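Wednesday, September 9, 2020

Second day of showing the thing how to tidy a bed. Traian has the idea that if we do it by hand often enough, squeezing the grippers ourselves, the machine will pick it up. He wants 200 goes. I have my doubts – a toddler would need four, and would argue less about bubble wrap.
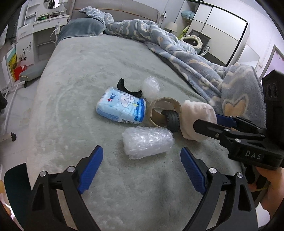 Vol. 3, p. 4

Started with the pink cloth and the packet of wipes or tissues. Soft things I can believe in. The little wheel I can't, and I said so. Krum says Brumness tried the same with towels in February and were pleased, but he only had that from their own newsletter. My wrist aches. More tomorrow.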